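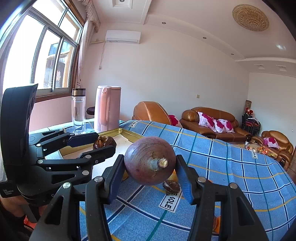 Navby Harvest Table

By Delali Ametepe
Updated October

The Navby Harvest Table is a yearly street food festival held in the town of Navby on the last weekend of October. It is run by the Rudon Food Society and covers the market square and the two streets that lead to the river. Entry is free. Dishes are paid for with paper tokens sold at the gates.

Format

Each kitchen offers a fixed menu of 3 small plates, one of which must be built on a root vegetable. Portions are weighed before opening on both days. Stalls are assigned by draw, and a kitchen may not hold the same corner site two years in a row. Cooking over open flame is limited to the river end, where the paving is wider.

The Sunday program is shorter than the Saturday one. It ends with the long table, a seated meal with places for 540 guests. Seats are sold separately and cannot be moved to another name.

History

The festival grew out of a soup day held by the Borbély bakery, which gave out 1000 bowls in its first year. The society took over the event when the bakery closed its shop on the square. The older name, Soup Day, is still used by some residents and appears on the token sheets.

Under its second director, Treasa Ó Néill, the event moved from one day to two and dropped its cooking contest. The contest had drawn complaints over judging - mainly that sweet and savory dishes were scored together. It has not been brought back.

Token system

Tokens replaced cash after long lines formed at the stalls. The present system is supplied by Zillura, a ticketing firm, and the first print run was 2000 sheets. Unused tokens can be returned at the north gate until closing time but are void the following year.

Related articles
Borbély bakery
Navby market square
Rudon Food Society
Street food festivals by region

Contact the editors | Copyright and reuse | Back to top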